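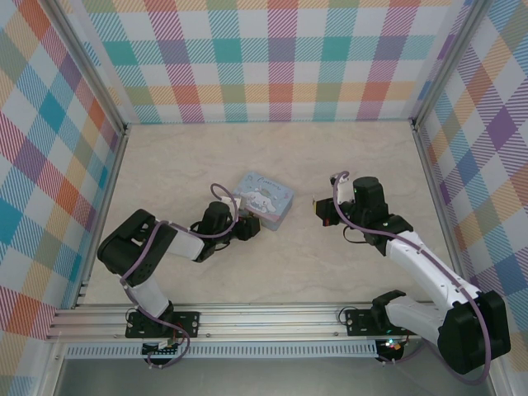
Can we bring our own objects to the demonstration?
Please do. Anything which fits inside a shoebox and weighs less than 300 grams is welcome, and we will put it between the arms while you stand beside us.

Garnbridge two-arm bench cell — product page and demonstration visits

The Garnbridge is a small bench cell with two arms on one common rail. It is made for teaching rooms, small workshops and for people who want to try handling tasks before they buy something larger. We build it at Vultutow, in our workshop in Grasville, and we show it working to visitors in the same building.

The two arms stand at the left and the right of an aluminium rail and work towards each other. Each arm has its own mounting plate, bolted to the rail, and its own small electronics board below the plate. The segments are white, the joints and the grippers are black. The floor and the three walls are exchangeable panels. For the demonstration we often use the marble-look floor with the pastel plaid walls, but you can order other prints, or plain grey.

The front of the enclosure is open. During a demonstration the visitors stand behind the yellow line on our workshop floor, and we explain when it is allowed to come closer.

What you see in a demonstration

We start with a short talk of ten minutes, without slides. After this we start the cell and show the following tasks, normally in this order:

One arm takes a small box and turns it.
One arm gives an object to the other arm.
Two arms hold a tin, and one of them tries to open the lid.
Free part, with the objects of the visitors.

The printed tins are popular with us for practice. A square tin with a picture on the lid, for example the one with the long-eared puppy which looks like Cinnamoroll, has a clear front and top, so everybody in the group can follow how it is turned. The lid task is the most difficult of the four. Some tins have a tight lid and then the grippers slide. We leave such attempts in the programme, and we discuss afterwards what should be changed: the grip position, the speed or the finger pads.

Vesna Dimitriou leads most of the demonstrations. She wrote the handover task and can answer questions about the software. For questions about mechanics, cables and spare parts please ask for Ljubica Shehu, who is in the workshop in the mornings.

Open day

Our next open day is on a Sunday in June. The doors open at ten o'clock and the last demonstration begins at half past three. You do not need to register for the short demonstrations, but for the free part we ask you to write to us before, because the places are limited. Children are welcome together with an adult.

At the last open day we had 217 visitors, which was more than our corridor could hold well. This time the entrance is through the yard and the exit is through the front door, and there is a separate table for coffee.

Visits on other days

Schools and companies can book a private visit from Monday to Friday. One visit takes two hours and we accept groups of up to 12 persons. There is no charge for schools. Companies pay a fee, and we subtract it from the invoice if a cell is ordered later in the same year.

If you already know which task interests you, tell us when you book. We can prepare a fixture or borrow similar parts, but we need one week for this. It helps us very much to receive a simple photograph of the object with a ruler next to it.

Technical data

Reach of each arm: 460 mm
Distance between the mounting plates, standard position: 308 mm
Recommended load per gripper: 300 g
Arms per rail: 2
Finger pads: exchangeable, sold in pairs
Wall and floor panels: exchangeable, printed or plain

The mounting plates can be moved along the rail after the bolts are loosened. Please note that the calibration must be repeated after each move. This takes a few minutes and is explained in the manual, chapter four.

What is delivered

Rail with both arms mounted, two electronics boards, enclosure posts, one set of panels of your choice, two power supplies, cable set, tools and printed manual. The computer is not included. We can recommend a suitable model, or you can use one you already have — Vesna will check it for you if you send the details.

Delivery and service

Delivery is made by our partner Trajkovski, who also does the installation if you wish it. The cell arrives in two boxes. Two persons should carry the larger one. Spare servos and finger pads are kept in stock in Grasville and usually leave the workshop on the next working day.

Repairs are done with us. Before you send an arm back, please write down what it was doing when the fault appeared and in which position it stopped. With this information Ljubica can often find the problem by telephone, and the arm can stay on your bench.

To book a visit or ask for a price, use the contact form and choose "Garnbridge" in the first field.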